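件名: Re: [jiltness-ml] 食品サンプルのお手本集め、どこまで進みました?

Mekonnen班の者です。返事が遅くなってすみません!

> Enden側の収録はもう始まってますか? 皿への盛り分けと片付けを
> やると聞いていますが、食材の見た目がばらけているほうが
> 学習には助かります。手首カメラの絵も少し見たいです。
> あと、Poltitzで録った分と形式は揃ってますよね?

はい、始まってます。形式はPoltitzの分とそのまま揃えてあるので、読み込みの設定は4月のままで大丈夫です。保存先だけ変わったので、共有フォルダのREADMEを見てください(パスが長くてここに貼ると崩れるんです…)。

操縦は2人で交代しながらやっていて、1回の当番で14本録るのが目標です。最初の日は8本で腕が音を上げました(人間のほうの腕です)。グリッパーを閉じるタイミングが人によってけっこう違っていて、自分は早めに閉じる癖があるみたいです。再生して見比べるとすぐばれます、恥ずかしい!

手首カメラはこんな感じで映ってます。

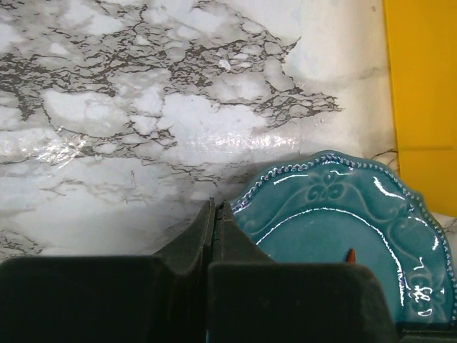
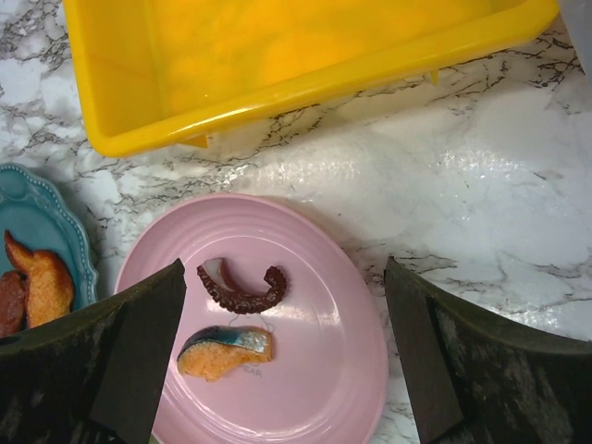
大理石柄の天板に青緑の皿、という組み合わせはどちらにも映ってます。2枚目のほうはタコの足と鮭の切り身(もちろんおもちゃです)がピンクの皿に乗っていて、指の間にちょうど入ってくるところが個人的にお気に入りです。1枚目は指がほとんど閉じていて、皿の中身はオレンジっぽい先っちょがちょこっと見えるだけ。こういう隠れたコマも抜かずに残す方針でいいですよね? 自分は残したい派です。実際に動かすときも手先はしょっちゅう隠れるので、きれいなコマだけで覚えさせると後で困る気がしてます。

それから、前に別の方からもらっていた質問にもまとめて返しておきます。

つかみ損ねた回は捨てたほうがいいですか?

捨てずに、別フォルダに分けて取っておいてください。落としたあと自分で拾い直して最後まで行けた回は、立て直しの手本になるので普通の成功と同じ扱いで入れてしまってかまいません。途中で諦めて手を止めた回だけ「失敗」の印をつけて、学習の一回目からは外します。迷ったらメモ欄に一言書いておいてもらえれば、こちらで見て振り分けます。

天板のてかりについても前に話が出てましたが、照明はしばらくいじらないつもりです。途中で変えると、どの回がどの明るさだったか追うのが大変なので…。変えるなら一区切りついたところで、ここに先に書きますね。

指示文の書き方がまだ班ごとにばらばらなのが気になってます。「皿に置く」と「皿にのせる」が混ざっていて、うちだけでも言い回しが4通りありました。統一するのか、わざと散らすのか、Jiltness全体の方針がほしいです。意見のある方、このスレッドに返信お願いします!

Mekonnen班 収録当番より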